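Salterero for Schools: How a Robot Learns to Tidy a Table
Information for younger readers
Published 6 August 2018

This page is for pupils whose school is thinking of using Salterero. It explains what Salterero is, what comes with it and what you would do in your lessons. A separate guide is available for teachers.

What is Salterero?

Salterero is a set of lessons about robots. It is made by Skosturance, a company that writes computer programs for schools. The lessons run on an ordinary classroom computer, and your school does not need to own a robot.

In place of a real robot, Salterero uses a simulation. A simulation is a pretend world inside a computer. Things in a simulation are made to behave as they would in real life. If a ball is dropped, it falls. If a cup is pushed too far, it tips over. The robot in Salterero lives in one of these pretend worlds, and its name is Hầu.

Why use a pretend world?

A real robot hand has many small parts and costs a great deal of money. When it is learning, it makes mistakes. It may squeeze too hard, or miss the thing it is reaching for. In a simulation, a mistake does no harm. The computer puts everything back in its place and the robot tries again.

A simulation can also be run again and again without a rest. In the longest Salterero lesson, Hầu tries the same job 300 times while the class watches the score change.

What is hard about picking things up?

You have been picking things up since you were a baby, and you probably do it without thinking. A robot has to be given every part of the job. Before it can move a tin of soup, it must work out:

where the tin is
how wide the tin is
which way up it is
how tightly to hold it
where to put it down

Shape matters a great deal. A tin that is standing up can be held around its sides. A carton that is lying down must be held in a different way, and the fingers have to come at it from another direction. Something soft may change shape when it is touched, and a robot can find this very difficult.

Hầu has hands with fingers and thumbs. Some other robots have a simple gripper that opens and shuts like a pair of tongs. A gripper is easier to control. A hand with fingers can hold things in more ways, but there are many more joints to move at the right time.

What will we do in the lessons?

There are 5 lessons in the set. In the first, you will learn to look at a table as a robot does and write down what is on it. In the second, you will put instructions in order. The third and fourth lessons are about holding and letting go. In the last lesson, your class will plan a whole tidying job from start to finish.

The tidying job uses shopping of the kind you might have in a kitchen cupboard, together with a basket. Your class must decide which thing should be moved first. There is no single correct answer. One group may choose the nearest thing. Another may choose the thing that is easiest to hold.

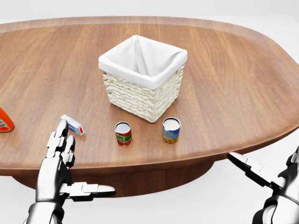
Once your class has made its plan, the teacher presses the start button and Hầu follows your instructions in order. If something is dropped, the lesson stops and asks you what you would change. You may go back to any step and write it again. Your earlier plans are kept, so you can compare the new one with the old.

Are there things Salterero cannot do?

Yes. A simulation is never exactly the same as the real world. A real tin might be sticky or dented, and a real table might wobble. A plan that works for Hầu might need to be changed before a real robot could use it. Lesson four includes a page on this subject.

What does our school receive?

Each school receives the lessons, a teacher's guide and a pack of 208 picture cards. The cards show instructions such as "open hand" and "move left", and can be laid out on a desk before anything is typed into the computer. Every pack contains 2 large posters for the classroom wall.

Pupils at Kundcombe Primary School used an early version of the lessons. They asked for larger writing on the cards, and this change has been made.

When can we start?

Lessons will be ready for schools in September. Please ask your teacher if you would like your class to take part. Orders must be placed by a member of school staff.

Words to know

Gripper: the part of a robot that holds things.
Joint: a place where two parts meet and can bend or turn.
Simulation: a pretend world inside a computer.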